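Derum Laboratory Services
Gallery: Setting Up and Maintaining the Trosov Hand-Held Gripper Station

Page last revised 13th September

This gallery page belongs to the equipment section of the Derum Laboratory Services site. It covers the Trosov station at the Hudau office: how the hand-held grippers are prepared at the start of a session, how the fingertip pads are inspected and replaced, and how the tools are stored between sessions. The text follows the order of the station procedure. Staff who are already certified on the station may use it as a reminder. New staff should read it together with the station logbook and complete their first setup with a certified colleague present.

About the station

The Trosov station consists of a worktable, the hand-held grippers and their accessories, a charging shelf and a small cabinet for spare parts. The grippers are carried and operated by hand. An operator holds the housing, closes the fingers on an object and performs an everyday action such as lifting, placing or passing. The recording unit on each tool stores what its camera sees together with the opening of the fingers.

The station was moved to the Hudau office in February. The move brought several changes to the daily routine, chiefly in lighting and in the way tools are signed out. Earlier versions of the procedure, including the laminated card that was kept with the old cabinet, are withdrawn and should be discarded if found.

Preparing the table

The tabletop is wiped with a damp cloth and then dried. Alcohol wipes are reserved for the tools and should not be used on the table, where they have left dull patches in the past. Items that do not belong to the task list are returned to the shelf, with the exception of items that the session plan names as background objects. Background objects stay where the plan puts them and are not moved between takes.

Ceiling lights in the room are switched on 15 minutes before the first calibration. Blinds are set once and left alone for the remainder of the session. A change in the blinds halfway through a session must be written in the logbook with the time, even when the change seems slight.

Signing out a gripper

Each tool has an inventory label and a page in the logbook. The operator checks that the label matches the page, signs, and reads the last entry. Where the last entry reports a fault without a matching repair note, the tool stays on the shelf and the equipment desk is informed. It is not acceptable to take such a tool "for a short test."

Power and warm-up

Grippers leave the charging shelf with a full battery. After being switched on, a tool rests on its stand for two minutes while the recording unit starts. The operator does not press the trigger during this time. When the indicator is steady, the fingers are opened and closed slowly through their full travel five times. The motion should be even, without a click or a soft spot at any point. A soft spot near the closed position usually means that the linkage screw has backed out slightly and needs to be tightened with the torque driver in the top drawer. The setting is marked on the driver and is not to be changed.

Checking the fingertip pads

The pads are the part of the tool that wears first. They make contact with every object in the session, and small changes in their surface alter how firmly an object is held. Inspection takes place under the bench lamp, with the tool switched off, one finger at a time. The operator looks for the following conditions.

Glazing: the textured inner face has a smooth or shiny area. Light glazing can be removed with the soft brush. Glazing that returns within the same session calls for a new pad.

Residue: sugar, wax, flour and adhesive from packaging all collect in the texture. Fruit is a common source of wax, and sessions that use fruit require a pad cleaning at every break.

Lifting: a corner or edge of the pad has come away from the finger. A lifted pad is replaced. Gluing it down again is not permitted.

Misalignment: the pads no longer meet squarely. This is tested by closing the fingers gently on a strip of paper and drawing the strip out. Resistance should be the same along the whole pad.

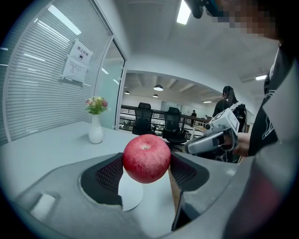 Test grips follow the inspection and use a firm, rounded object of moderate weight. The operator closes the fingers at the widest part of the object, lifts it a short distance over the table, holds it for 30 seconds and sets it down. The object should neither turn nor slide while it is held. The test is carried out once with the tool level and once with the tool tilted forward. Both results are entered in the logbook, including those that are satisfactory.

Objects with a stem, a handle or a lip are gripped away from that feature during the test, as it can carry part of the load and conceal a weak pad. Soft objects such as sponges and bread are unsuitable for testing. They may be used later in the session if the task list includes them.

When two grippers will be used in the same task, both are tested with the same object, one directly after the other. Operators then practice a handover at low height. The receiving tool closes fully before the giving tool opens – a spoken signal is used at Hudau, and each pair of operators agrees on the word beforehand.

Replacing a pad

Replacement pads are supplied by Poulain and are kept in the spare parts cabinet in their sealed bags. Pads are always replaced in pairs, even when only one shows wear. The operator proceeds as follows.

Switch the tool off and lock the trigger.
Loosen the retaining screw at the base of the finger. Leave it in its thread.
Slide the worn pad toward the tip and remove it.
Clean the seat with an alcohol wipe and allow it to dry completely.
Slide the new pad in from the tip until it stops.
Tighten the retaining screw with the torque driver.
Repeat on the other finger.
Carry out the paper strip test and both test grips before the tool returns to use.

Worn pads are placed in the bag marked for return to Poulain, with the inventory number of the tool and the reason for removal written on the slip. The slips are read. On one occasion they allowed the equipment desk to trace early wear to a cleaning product that had been introduced without notice.

The first grips with a fresh pad can feel sticky. Operators should allow for this when they set down light objects, which may stay with the finger briefly after it opens. The effect fades with use. Powder, tape or any other treatment intended to shorten this period is not allowed.

Camera window and housing

The camera window is cleaned with the lens cloth supplied with the tool and nothing else. The cloth is stored in its own pouch and is washed without fabric softener. A fingerprint on the window may pass unnoticed during a session and become plain only when the recordings are reviewed, so the window is checked again after every break and after every change of operator.

The housing may be wiped with an alcohol wipe. Particular attention is given to recesses and raised edges, where dust gathers. Labels on the housing must remain legible. A label that has begun to peel is reported to the equipment desk, which prints a replacement with the same number. Handwritten labels are not accepted, and decorative stickers should not be added.

Calibration

Calibration is performed after the pads have been checked and before the first task. The calibration board is laid flat on the table, and the operator moves the tool over it in the pattern described in the logbook. The station accepts or rejects the result on its own. After a rejection the operator cleans the camera window and tries once more. A second rejection ends the use of that tool for the day.

Most rejections recorded since the move to Hudau had one of three causes: a smeared window, a board that was not lying flat, or movement that was too quick. Slow, steady movement is more important than following the pattern exactly. Long sleeves should be pushed back or fastened so that they do not pass over the board.

End of session

Pads are brushed, wiped and left to dry with the fingers open. The tool is returned to the charging shelf with the trigger unlocked – a locked trigger holds the linkage under tension and has caused drift in the closed position. Food items are removed from the room on the same day, including any that remain fit to eat. Plates and other tableware go back to the task shelf after washing.

The logbook entry is completed before the operator leaves the station. It gives the tools used, the results of the test grips, any pad replaced and any irregularity, however minor. An entry that reads only "OK" will be returned for completion.

Periodic service

Full service of the linkage is carried out by the equipment desk at the intervals shown in the logbook. Station staff do not open the housing. Where a tool has been dropped, it is withdrawn for inspection whatever its apparent condition, and the height of the fall is recorded as closely as possible.

The spare parts cabinet is checked against its list at the end of each month. When 13 or fewer sealed pads remain, the equipment desk places a new order with Poulain.

Questions concerning this procedure may be addressed to the equipment desk at the Hudau office. Requests to borrow a Trosov gripper for use outside the station are made on the general equipment loan form.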